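Fold, Bunch, Regret
15 Jun 2021

My grandmother ironed dish towels. She ironed pillowcases, handkerchiefs, and once, during a long phone call, a paper grocery bag. I own an iron and I know which closet it's in, and that is where the family tradition stands.

I've been thinking about cloth because in May I finally emptied the linen closet. It had reached the stage where you open the door with one hand and hold the other at chest height, like a goalie. I pulled everything out onto the bed and it made a pile taller than the headboard. Sheets, mostly. We have one bed and a fold-out couch. I can't tell you how a household with one bed and a fold-out couch comes to own nine fitted sheets, but I suspect it's the same process that gives you forty takeout soy sauces.

Some of them were for a mattress we got rid of two apartments ago. I had moved those sheets twice. I had paid men to carry them down stairs.

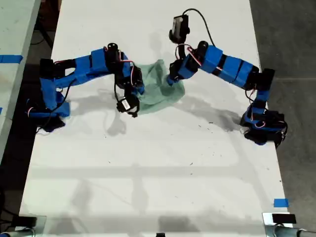 The fitted sheet is where my good intentions always go to die. I have watched the videos. A calm woman puts her hands in two corners, flips one over the other, does something at hip level, and then she's holding a rectangle. I've slowed it down. I've gone back to the part at hip level over and over and I still believe a cut was made. When I do it I end up wearing the thing like a poncho, and then I roll it into a ball and put the ball at the back of the shelf behind something flat.

My neighbor Brunello Lo Presti folds fitted sheets perfectly and is insufferable about it. He spent years working at a hotel laundry and he will tell you, if you are standing still, that they did 136 rooms a day there and not one sheet went out with a lump in it. I invited him over to show me. He took one look at the bed, moved my coffee off the nightstand without asking, and had the first sheet done before I'd finished explaining what I'd been doing wrong. Then he handed me the next one and watched, with his arms crossed, making a small noise through his nose every time I lost a corner.

His advice, for what it's worth:

Start with the sheet inside out. I had been starting with it right side out and turning it partway through, for reasons I couldn't give him.

Tuck the corners into each other until all four are sitting on one hand. Don't let go of that hand for anything. (My phone rang. I let go.)

Put it down on something flat before you try to make it a rectangle. Doing it in midair is for people who have done 136 rooms.

Stop when it's good enough. He said this one last and I think it hurt him.

By the end of the afternoon I could do it in a way he described as "legal." It isn't square. It has a sort of hip on one side. But it stacks, and if you put it under another one the other one more or less holds it down.

Then came the question of where everything goes, and I did what any reasonable person does and bought a product. The Nonilent is a set of shelf dividers, clear, with little feet that are supposed to grip the shelf. I read the reviews first. There were 500 of them, and I read far too many. One man had given it a single star because it arrived on his birthday. The feet do grip, though only from the front, so you have to slide the thing on like a hat. I've put it on the middle shelf, with towels to the left and sheets to the right, and a gap in between for things I haven't made up my mind about. The gap is already full.

I did get rid of a lot. The old sheets went to the animal shelter on Gradargate, where the woman at the desk took both bags off me with real joy and told me they can never have enough, because of the puppies. I didn't ask for more detail. The stained tablecloth went in the rag bin, and so did a set of napkins from a wedding where I no longer speak to either half of the couple.
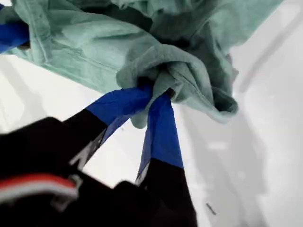 Green cloth, bunched.

What I kept was one of my grandmother's pillowcases, white with a scalloped edge, worn so thin along the fold that you can see your fingers through it. It's no use to anybody as a pillowcase. I got the iron out of the closet, filled it, waited for the light, and ironed it on a bath towel on the kitchen counter, because it turns out that the ironing board was the thing the men lost on the stairs.

I scorched a corner a bit. She would have had something to say about that, and so did Brunello, who had come back for his reading glasses.

Next month I'm supposed to do the drawer with the batteries in it. I've already bought a divider.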